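Die Hündin hieß Sarpong, nach dem Nachnamen des Mannes, der sie auf dem Parkplatz hinter der Molkerei gefunden und drei Wochen später wieder hergegeben hatte. Ich habe den Namen behalten. Sie hörte ohnehin nicht darauf.

Dass sie hinten links nicht richtig auftrat, sah jeder. Der Tierarzt in Warnau röntgte, bog, drückte, röntgte noch einmal und sagte, knöchern sei da nichts. »Könnte muskulär sein«, sagte er, und an der Art, wie er dabei schon die Handschuhe auszog, erkannte ich, dass es auch alles andere sein konnte. An der Anmeldung schob mir die Helferin mit der Rechnung eine Karte über den Tresen. Noreen Hanrahan, Traltmont, Körperarbeit für Hunde. Termine nach Vereinbarung.

Ich steckte die Karte in die Jacke, wie man Karten eben in die Jacke steckt.

Zu Hause lag schon etwas Ähnliches. Meine Schwester hatte mir zum Geburtstag eine Dose Stunine geschenkt, ein Pulver aus Muscheln und Weidenrinde und, wie ich vermute, hauptsächlich aus Reismehl. Auf dem Deckel sprang ein Setter über einen Bach. Ich hatte es zehn Tage lang unter das Futter gerührt, Sarpong hatte zehn Tage lang um das Pulver herumgefressen, was bei einem Pulver eine Leistung ist, und am elften Tag hinkte sie die Treppe hinunter wie am ersten. Meine Schwester meinte, man müsse Geduld haben. Sie meint das auch bei Aktien.

Im Mai wurde es schlimmer. Sarpong blieb beim Spaziergang an der Brücke stehen und sah mich an, höflich, als hätte ich eine Frage gestellt, die sie nicht beantworten wollte. Dann drehte sie um. Ich rief in Traltmont an.

»Samstag«, sagte die Stimme am Telefon. »Bringen Sie eine Decke mit, die nach ihr riecht. Und essen Sie vorher was.«

»Ich?«

»Sie. Hungrige Leute stehen mir immer im Weg.«

Traltmont ist kein Ort, in den man zufällig gerät. Man fährt durch den Wald, dann durch noch mehr Wald, dann kommt eine Bushaltestelle mit einem zerkratzten Fahrplan, und hinter der Bushaltestelle stand das Haus. Kein Windspiel, immerhin. Ich hatte fest mit einem Windspiel gerechnet. Ich hatte auch mit einer Frau in Leinen gerechnet, die meinem Hund die Hand auf die Stirn legt und etwas über Energie sagt, und ich hatte mir auf der Fahrt ein paar Sätze zurechtgelegt, freundliche, aber deutliche.

Noreen Hanrahan trug eine Arbeitshose mit ausgebeulten Knien. Sie gab mir nicht die Hand und Sarpong auch nicht. Sie ging an uns vorbei auf den Hof, setzte sich auf die Stufe und trank ihren Kaffee.

»Fangen wir an?«, fragte ich nach einer Weile.

»Bin dabei.«

Sarpong lief die Leine ab, soweit sie reichte, schnüffelte an einem Gully, an einem Reifen, an der Hanrahan'schen Hose. Es vergingen Minuten, die ich bezahlte. Schließlich stand die Frau auf, sagte: »Rechte Schulter«, und ging ins Haus.

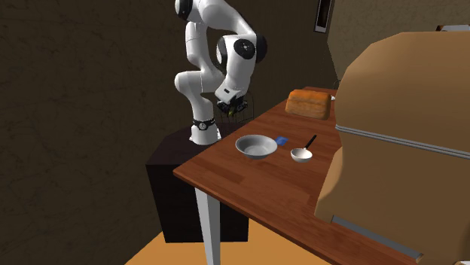 »Hinten links«, sagte ich. »Sie hinkt hinten links.«

»Das sehe ich.«

»Aber Sie sagten rechts. Und Schulter.«

»Hinten links macht sie es kaputt. Vorne rechts kommt es her. Oder umgekehrt, das weiß ich nachher.« Sie breitete meine Decke auf dem Boden aus, kniete sich daneben und wartete wieder. »Haben Sie jemals mit einem Stein im Schuh einen Berg bestiegen?«

Ich hatte noch nie einen Berg bestiegen und sagte das auch. Mir missfallen Vergleiche, bei denen ich nicken soll.

»Na gut«, sagte sie.

Was dann kam, war so wenig, dass ich es kaum erzählen kann. Sarpong legte sich hin. Die Frau legte zwei Finger neben das Schulterblatt und schob die Haut ein Stück zur Seite, einen Kreis und ein bisschen mehr, ließ los, setzte daneben neu an. Sie redete nicht mit dem Hund. Sie redete mit mir, allerdings nur, um mir zu sagen, dass ich zu laut atme. Ich lehnte an der Wand und hielt Ausschau nach dem Trick. Bei meinem Großvater gab es einen Mann im Dorf, der Warzen besprach, und der Trick bestand darin, dass Warzen von selbst verschwinden. Man musste nur spät genug kommen. Ich überlegte, was der Trick bei einem Hund sein mochte. Ein Hund, den man hinlegt und streichelt, liegt eben da und wird gestreichelt.

Einmal zuckte Sarpong zusammen, hob den Kopf und sah auf die Hand. Die Hand blieb, wo sie war, aber ohne Gewicht. Der Kopf sank wieder.

»Da«, sagte Noreen Hanrahan.

»Was, da?«

»Kommen Sie her. Knien Sie sich hin. Nein, andere Seite.«

Sie nahm meine Finger, als wären es Werkzeuge, die jemand falsch ins Regal gelegt hatte, und setzte sie auf das Fell. Ich spürte Fell. Dann spürte ich, oder glaubte es, unter dem Fell etwas wie eine Schnur, fest und heiß, und daneben war alles weich. Ich zog die Hand weg.

»Vielleicht bilde ich mir das ein«, sagte ich.

»Vielleicht.« Es schien sie nicht zu kränken. Das ärgerte mich mehr, als wenn es sie gekränkt hätte.

Danach sprachen wir über Geld. Sie hatte einen Zettel, darauf stand ein Plan mit zehn Sitzungen, dazu Übungen, Balancekissen, ein Geschirr, das nicht über die Schulter lief. Unten stand 2.830. Ich las die Zahl zweimal, und beim zweiten Mal war sie nicht kleiner.

»Das ist der Plan vom Hund davor«, sagte sie und nahm mir den Zettel weg. »Dogge, frisch operiert. Sie kriegen den hier.«

Auf dem anderen Zettel stand: Geschirr wechseln. Treppe tragen. Kreise, abends, kurz. In vier Wochen anrufen. Für den Samstag wollte sie so viel wie der Tierarzt für das zweite Röntgenbild. Ich suchte nach dem Haken, drehte den Zettel sogar um. Hinten hatte jemand Eier, Batterien und Salz notiert.

»Und wenn es nicht hilft?«

»Dann haben Sie vier Wochen lang abends Ihren Hund angefasst.«

Das fand ich als Geschäftsmodell bemerkenswert und als Auskunft dürftig. Auf der Rückfahrt schlief Sarpong, was sie im Auto sonst nicht tat, und ich sagte mir, dass ein Hund nach einem Vormittag voller fremder Gerüche natürlich schläft. Ich sagte es mir durch den ganzen Wald hindurch.

Die Treppe zu tragen heißt, mehr als 400 Mal im Monat zu überlegen, ob man noch etwas von oben braucht, wenn der Hund einem überallhin folgt. Ich gewöhnte mir an, unten zu schlafen. Das Geschirr kaufte ich gebraucht. Die Kreise machte ich abends nach den Nachrichten, zuerst mit dem Gefühl, mich vor einem leeren Zimmer lächerlich zu machen, später ohne dieses Gefühl, aber auch ohne ein anderes an seiner Stelle. Die Schnur war manchmal da. Manchmal fand ich sie nicht, und ich wusste nicht, ob sie weg war oder ob ich einfach schlecht suchte.

Meine Schwester rief an und wollte wissen, wie das Stunine wirke.

»Sie läuft besser«, sagte ich.

»Siehst du!«

Ich ließ es so stehen. Es war ja ungeklärt. Es konnte das Geschirr sein oder die geschonte Treppe, es konnte am Wetter liegen — die Nächte waren wärmer geworden — oder an dem, was auch Warzen verschwinden lässt. Der Tierarzt, dem ich beim Impfen davon erzählte, sagte »schön« und sah auf seinen Bildschirm.

An der Brücke blieb Sarpong noch immer stehen. Sie stellte die linke Hinterpfote auf die erste Bohle, nahm sie zurück, stellte sie wieder hin. Ich hielt die Leine locker und tat, als läse ich das Schild mit den Angelzeiten. Irgendwann war ein Zug am Handgelenk, ganz leicht, und er kam von vorn.

Am Abend suchte ich die Karte. Sie war mit der Jacke in der Wäsche gewesen, von der Nummer fehlte das Ende. Ich probierte es mit einer Sieben.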